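Two days in Vororden, and one open day I hadn't planned on

Posted June 17, 2022

I went to Vororden for the lake. I should say that up front, because I packed for the lake, bought new sandals for the lake, and told everyone at work about the lake. It rained from the minute I got off the train, and my friend Fatima Van der Merwe, who moved there in January and feels responsible for the weather, handed me a flyer for the Aditon open day. Free entry, free soup. We went.

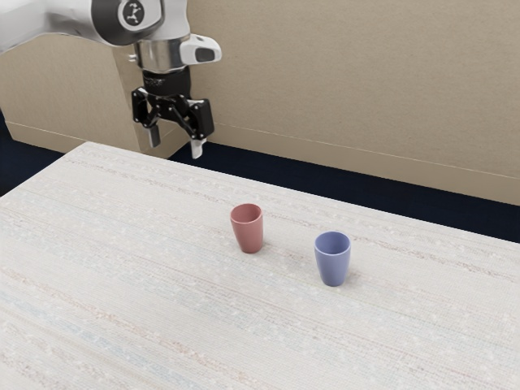
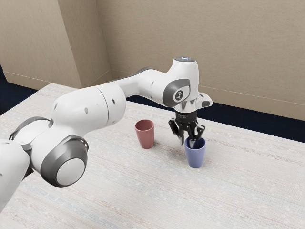
Robot arms, both rendered on a computer. The blue cup is in both.

Aditon is an old tile works up the hill from the station, and once a year they let the public wander through. The bus is the number 6, it costs 3 in coins, and the driver will not discuss cards. Get off at the stop after the church. We got off at the church and had a nice wet walk.

Our guide was Ketsara Ongart, a small woman with a very large umbrella that she kept up indoors so we could follow it. She started us in the drying hall, which is long and dim and smells like a flowerpot. There are 1,834 tiles on the far wall, all of them glazed on the premises, and a man in our group asked whether anyone had checked. Ketsara said he was welcome to. He stayed behind, and we met him again at the soup.

After that came the kiln room, where you can walk right inside one of the old kilns if you don't mind ducking. I minded, too late. The best part for me was the pattern room upstairs, drawers and drawers of paper designs going back further than the labels do. You may open the drawers. You may not lean on them. There is a sign about this in several languages, and I now believe it was put up for people like me.

The soup was leek. Go early, because the bread ran out while Fatima was deciding whether to have any.

By then it was mid-afternoon and we had seen everything twice, so we took the path down to Fadach, which the flyer describes as a gentle stroll for all ages. It took us almost 3 hours. I'd like to meet the ages. Still, it's a pretty village, with a covered bridge and one café, Akbari, where they gave us towels before they gave us menus. The walnut cake is worth the hill. The coffee is coffee.

I did see the lake in the end, from the train home, with the sun coming out over it. People were swimming.

A few things if you're thinking of going:

The open day runs from 10 until they get tired of you, which in our case was a little after four.

Wear real shoes. The floors in the drying hall slope, and new sandals have no grip whatsoever.

The gift shop sells seconds by the box. They're cheap and lovely and weigh what you'd expect tiles to weigh. I carried mine down to Fadach.

The last bus back from Fadach leaves before dinner. Fatima knows this now too.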